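The packing hall at Kellside runs two shifts and smells of cardboard. It sits on the edge of Lullville, behind a tire shop, and for most of its life it has done one thing: put other companies' small goods into boxes. Soap sets, puzzle pieces, sample tiles, wooden toys. The woman who supervises the day shift has been there 20 years. She started on the line and still takes a spot on it when someone is out sick.

We talked in the break room at six in the morning, before her shift, and again on the floor later on. She asked that her name be left out, and so did the two packers who joined us for part of it. The company agreed to the interview and did not ask to read it first.

The first arms went in last July, on the station where wooden block sets are stacked and boxed. "It was the job people liked least," she said. "You stand in one place and you put the blocks where they go, and then you do it again. People would trade a Friday-type shift to get off that station. I used to have to put up a list so it was fair."

The list is gone. So are four of the six places on that station. Nobody was let go, she said, and the packers confirmed it, but two people who left in the fall were not replaced. "I'm not going to tell you that's nothing. If you're looking for work in Lullville, that's two fewer jobs."

I asked what the first weeks were like.

"Slow. I thought they'd bring the arms in, plug them in, and we'd all be standing there with our hands in our pockets. The people from Borstead put them in, and then they said, okay, now your people have to show them. Show them what? We'd been doing it so long we didn't have words for it."

Borstead is the integrator, a small outfit that sets up equipment for plants this size. It left Kellside with a practice bench and a short list of tasks, most of them built on colored blocks and tape marks. Packers drive the arms by hand through the motions while the system records, and then the arms try on their own. A run of 100 recordings is the usual target for one task. The supervisor keeps a paper log of every run next to the bench, though the software keeps one too. On the morning I visited, the log was up to 774.

One of the packers does more of that work than anyone else. She had been on the line for three years and said she took the training job mainly to sit down. "My knees were bad. They asked who wanted to try it and I put my hand up before they finished."

She described it as fussy work. The arm has to come in at the right height and let go at the right moment. If she hurries, the arm learns to hurry. "You find out how much you fix things without thinking. I'd set a block down and nudge it with my pinky. Well, the arm hasn't got a pinky. So I had to learn to put it down right the first time."

She gets a dollar and a half more an hour for it. That took some pushing. At first the training job was paid at the packing rate, on the grounds that it was lighter work. The supervisor took it up with the office. "I said it's a different job, so write it down as a different job. It has a title now. It took them until winter."

The other packer, an older man who works the line next to the arms, was less taken with the whole thing. His complaint was mostly about time. When the arms stall, they stall for everybody downstream, and the person who can clear the fault may be on break. "Before, if somebody dropped a box, you picked it up and kept going. Now there's a light and we wait for the light." He also misses the talk. Six people around a table used to make the shift go faster, he said, and two people and a pair of machines don't.

Had it gotten better? "Some. The stops are shorter. I still wouldn't say I like it."

He has been offered training on the bench twice and turned it down both times. He said he might take it if they asked again, depending on his back.

The supervisor does not argue with him. Her own day has changed more than she expected. She used to spend it walking. Now almost half of it is spent at a screen, looking at where a run went wrong and deciding if the fault is in the arm, the blocks or the way somebody showed it. She has learned to change a fingertip and tighten a mount. Borstead is a two-hour drive away, and she doesn't like waiting on them.

"What I tell the new ones is, it's a coworker that never says what's bothering it," she said. "You've got to look."

What she wants next is a say in which station goes second. The office has been talking about the Petridis line, where gift tins are filled by hand for a customer of that name. She thinks that's a mistake. The tins change size every season, and the people on that line are fast and like the work. She would put the arms on pallet labels, where the bending is hard on people. She has written this up, on one page, and handed it in. She hadn't heard back.

Before I left we went over to the practice bench. It was the block task again, the one the station started with: a taped square on a wood table, and blocks to be placed in it. The packer had her coffee on the shelf behind her, and she was through most of a run.

"Go ahead and watch," she said. "It's not exciting. That's sort of the point – when it gets exciting I have to write it in the log."

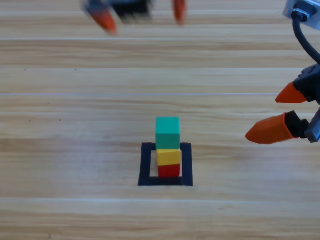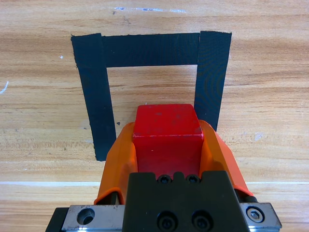
*The block task on the practice bench at Kellside. First picture: red, yellow and green blocks stacked at the tape outline. Second picture: the red block held between a gripper's orange fingers.*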